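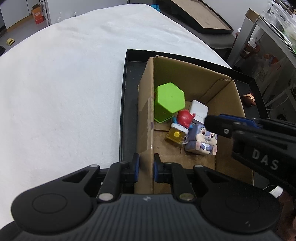 Garg hand-held gripper pair: worth the budget line?

Dirkier's price list makes the Garg look cheap. It's 118 a week to hire the pair or 600 for the starter term, and our manager at Tavville had a pen out before the rep had finished talking. I was less keen. We pack returned toys into cartons, and I wanted to know what we'd be paying for once the colour brochure went in the bin.

The grips themselves are fine. The blue pads will take hold of a single thickness of cardboard, and the ribbed body gives your eye something to line up with. Two of them over one small carton is a squeeze, though, and whoever is on the right spends a fair bit of time blocking the view.

My gripe is the quote. It leaves out trays, spare pads and the hours of whoever has to stand there using the things. Vidar Vik priced those for the Fokumholm site and added 46 per cent to the total. Åsmund Björklund thinks that's harsh. I reckon it's light, as he hasn't counted table space, and ours is already spoken for.

If you must, hire for the starter term and get the pad price in writing. Don't buy outright on the strength of a demo. Dirkier wanted 5 weeks' notice to cancel, so put that in your planning too.

Two and a half stars. I'd look again if they bundled the pads.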